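Skoltcombe Kitchen Board > Beans, Grains and Pulses
Thread: Soy milk at home, weighing or cups?

betix_k
28 Dec 2019
Hello to all. I make soy milk at home since October, and my problem is that each batch is different. One time it is thick like cream, next time it is gray water. My recipe says "one cup of dry beans", but I own 3 cups and they do not agree with each other. Do you weigh the beans dry, or after soaking? And how much water do you use?

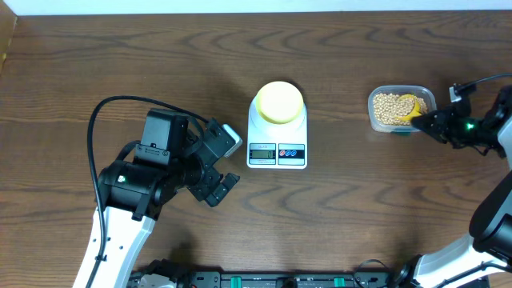
I soak for 11 hours, usually overnight, then I blend with fresh water and strain through a cotton cloth. I don't remove the skins. My pot holds 2,000 ml, so I cannot make a very large batch. Also the foam is a disaster every time.

Entili
Weigh them dry, always. Soaked beans hold a different amount of water each time, depending on how old they are and how warm your kitchen is. If you weigh after soaking, you are partly weighing water.

For the water, I use ten times the weight of the dry beans for drinking, and seven times if I want to make tofu. So for 70 g of beans it is 700 ml. It is easy to remember.

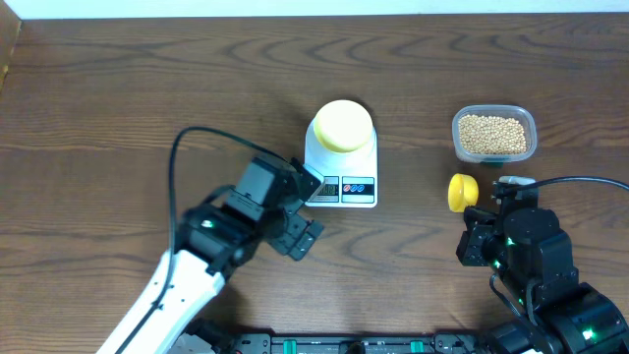
Zero the scale with the empty bowl on it before you start. I forgot this for a whole month and I blamed the beans.

old_ladle
I do not agree that a scale is necessary. My family made soy milk with the same scoop for many years and nobody complained. Level the scoop with your finger, use the same scoop each time, and the result is the same. The big difference comes from the cooking. Most people stop when it foams up, but foam is not boiling! It must simmer well after that, with stirring, or it has a raw taste and can upset the stomach.

Entili
The same scoop works if you buy the same beans. I changed from small beans to large ones last winter and my scoop was not correct anymore. About the simmering I agree fully. 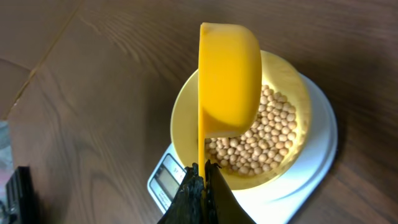 imari_pot
I use both. The scoop is for moving beans from the box, and the scale decides when to stop. I don't see why we must choose – this argument comes back on this board every winter.

For the foam, take a pot twice as big as you think you need, and stay next to it. I tried a drop of oil too, but I did not like the taste.

old_ladle
Fine, but then the scoop is only a spoon for you. My point was for people who don't want to buy one more thing for the kitchen. 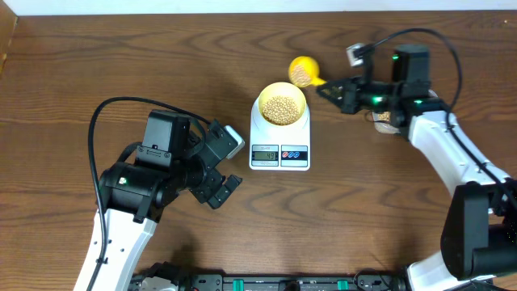 betix_k
Thank you for all answers. I will weigh dry and use ten times the water, and I will borrow a bigger pot from my sister. One more question: can I keep the pulp in the freezer, or does it become like sand?

imari_pot
Freezer is good. Squeeze it well first and make it flat in the bag, so you can break off a piece. I put it in pancakes.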